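Recording hand-held gripper demonstrations: start and end positions

Applies to: Netance hand-held gripper, pad fingers, Zarier recorder

This page covers how to begin and finish a demonstration with the hand-held gripper so that the episode can be used for training. It assumes you have already paired the gripper with the recorder and run the lens calibration. If you haven't, do those first. The mapping step takes a few minutes and is described on its own page.

Every episode starts the same way: fingers fully open, pads just over the table, nothing between them. Hold that position for 2 seconds before you move. The software uses those seconds to set the zero point for finger width.
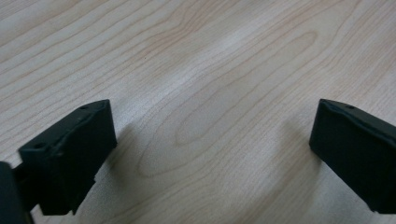

Kilian Brunner
Stimumdale workshop notes
Updated 10/07/2020

Before you record

Clear the part of the table you plan to work on. Other things can stay at the far side as long as you will not reach over them.

Check the fingers. Let go of the trigger and look at the gap. The two pads should sit level with each other and come back to the same width each time. If one side hangs lower, tighten the pivot on that side and try again. Squeeze the trigger all the way and let it out three or four times. The width reading on the recorder should return to its open value without drifting.

Check the lighting. Overhead light is fine. A desk lamp close to the work makes a bright patch on a pale tabletop, and tracking gets worse when the patch moves through the view. Soft shadows from the fingers do no harm.

Making the demonstration

1. Stand where you can reach the whole task without shifting your feet. Keep your free hand behind your back or in a pocket.

2. Lower the open fingers to the start height and press record. Wait for the tone.

3. Count off the 2 seconds.

4. Move to the object at a steady speed. Slower than you would with your bare hand, but without stopping. If you stop to think in the middle of a reach, the robot will learn the stop.

5. Close on the object with the flat inner faces of the pads. Do not pinch with the corners. The robot's fingers have the same pads, so a grip that only works because you tilted your wrist past what the arm can do is of no use.

6. Lift, carry, and place. Open fully at the end of the placement. A half-open release is the most common fault we see in new operators' files.

7. Back straight away from the object, return to the open start position over bare table, hold again, and press stop.

A pick-and-place episode done this way usually lasts 14 seconds. If yours are twice that, you are probably hesitating before the grasp. Do a few dry runs with the recorder off.

Keep the wrist loose. People tend to lock it and move from the shoulder, which gives long flat arcs the arm has trouble following near the table.

Returning to open

The return in step 7 is part of the episode, and it is the part people skip. They place the object, press stop with the fingers still next to it, and go on to the next one. The policy trained on those files finishes the task and then stays put or closes again on what it has just set down. Bring the fingers back to the middle of the work area, with the gap wide and the pads clear of the surface.
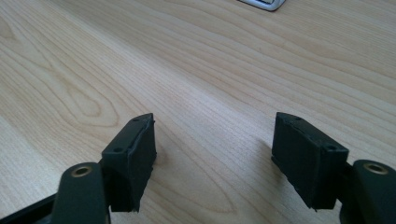

MacLeish wrote in to say that the second hold should be longer than the first. On a drawer task, two seconds at the end was too short for the trimming script, which kept cutting into the return move, and four seconds fixed it. I have tried this on our own drawer episodes and agree. For short table tasks the shorter hold is still enough.

Checking your files

Play back the first few episodes of a session before recording more. Look at the width curve. It should be flat at the start, drop once at the grasp, rise once at the release, and be flat again at the end. Extra dips mean the trigger was squeezed by accident or the object slipped. Mark those as bad in the recorder and leave them out. Do not try to fix them by trimming.

In May we went through everything recorded up to then. Of 2,971 episodes, 2,377 passed. Most of the rejects had no usable hold at one end or the other, and the rest were tracking losses from moving too fast.

If tracking drops out during a session, stop, set the gripper down on its stand, and redo the mapping pass. Episodes recorded after a dropout in the same map may look normal on playback and still be shifted sideways.

Related pages: Pairing the gripper; Mapping a new table; Replacing finger pads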